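Teaching by teleop: worth the hours?
Forum: Small Automation / Manipulation

brackenridge_t
January 6, 2020

I've been asked to look at hand-guided teaching for the packing bench at Kever. The pitch is that an operator drives two arms by remote control, repeats the job until there's enough recorded, and the arms pick it up from there. Fruit, bags, baskets. I have doubts, mostly to do with the bags. 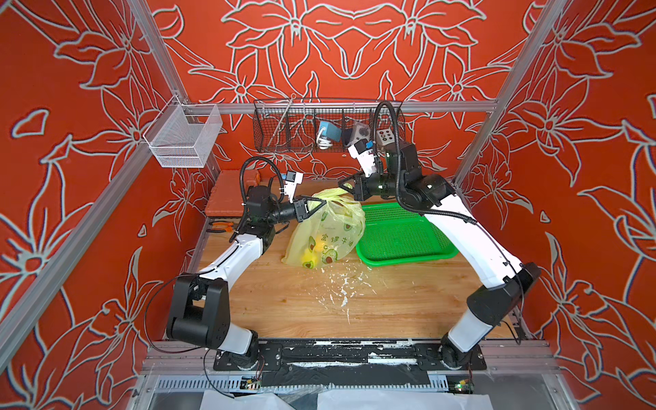

Same bench, from the wrist cameras: 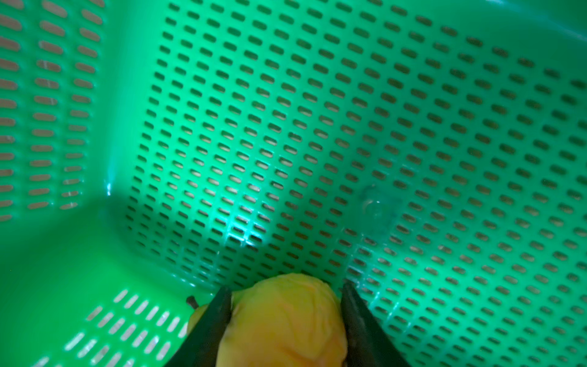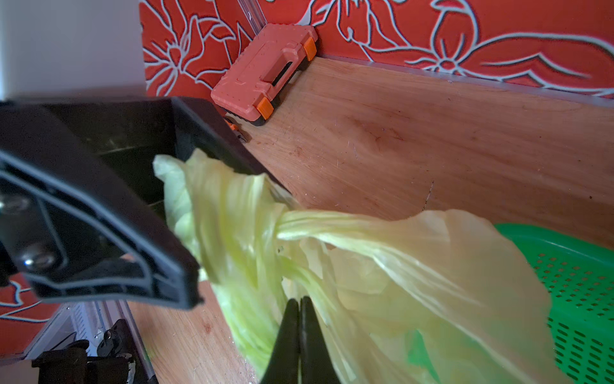

My trouble is the number of demonstrations. The quote from Groline talks about 2,000 of them before they'll put a success rate in writing. At 16 an hour, which is what Hiyori Iwasaki managed on her best morning, you can do the arithmetic. And who pays for the operator?

murrumba
16 an hour sounds slow. Is she fighting the controls? We were at double that on leader arms, where you hold a small copy and the big one follows. Joysticks are miserable for anything with two hands.

brackenridge_t
Leader arms already. She's careful, and I told her to be. Sloppy demos teach sloppy habits, or so the vendor tells me.

ferrous_pete
Vendor is half right. We ran a batch at Tretness in June with only perfect demos and the arm had no idea what to do after a fumble. Leave the fumbles in if the operator recovers from them.

quollbait
Disagree with Pete. You leave the fumbles in and it learns to fumble. I've watched an arm regrasp the same bag 12 times like it was part of the job.

ferrous_pete
Then your recoveries were labelled badly – or not at all.

quollbait
They were labelled. Thaís Falcão went through every one of them. Have you run it on film, or only on rigid parts?

ferrous_pete
Rigid, mostly. Fair point.

murrumba
Film is the real test. It never folds the same way twice, so I wouldn't trust a success rate measured on one colour of bag under one set of lights. Ask Groline for a run with bags the operator never handled. Evangelista refused when we asked, and we walked away.

brackenridge_t
Asked this arvo. They want another 5 weeks and a separate invoice. I'm leaning towards a plain fixture for the bags and keeping the arms for fruit.

quollbait
Get the fixture costed first. Ours blew the budget too.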